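Rarnuner

Rarnuner is a simulation kit for two-armed robots with jointed hands, sold by the software firm Betell. It is used to build and test hand movements on a computer before they are tried on a real machine. The kit contains a physics engine, a set of ready-made table tasks and a tool for recording motions by remote control.

History

The kit grew out of Memon, an in-house program written by Yoshinori Katayama for checking grasp plans. Memon handled one arm at a time and had no rendered view, only line drawings of the joints. Betell added the second arm and a full renderer, and put the result on sale in April under the present name. Owners of Memon licenses were moved over without charge.

Contents

The standard edition has 111 tasks, grouped by the kind of object handled. Most involve kitchen items, boxes or small tools. Each task can be run with its colors, surfaces and starting positions changed at random, up to 200 variations per run. Recorded motions are stored as joint angles, with the rendered views saved separately - a choice that keeps the motion files small but makes them awkward to browse.

A larger library, Vomia, is sold as an add-on. It holds 3,520 recorded motions and needs the standard edition to run.

Cup tasks

The cup group is the one most often used in training courses. The objects are plain plastic cups that taper toward the base, set upright on a wood-grain tabletop.
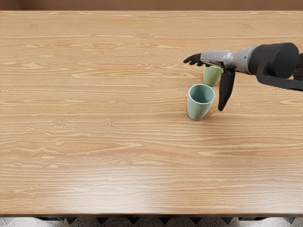
With two cups close together, the hand has to bring its fingers and thumb down on either side of one without knocking the other. The software logs any contact with the second cup, and the user decides whether it counts as a failure. Stacking and pouring are separate tasks. Pouring uses small beads, as the engine does not model liquids.

Licensing

Rarnuner is licensed per seat, with a lower rate for schools. Version 112 dropped support for older graphics cards. Vomia is licensed by the year.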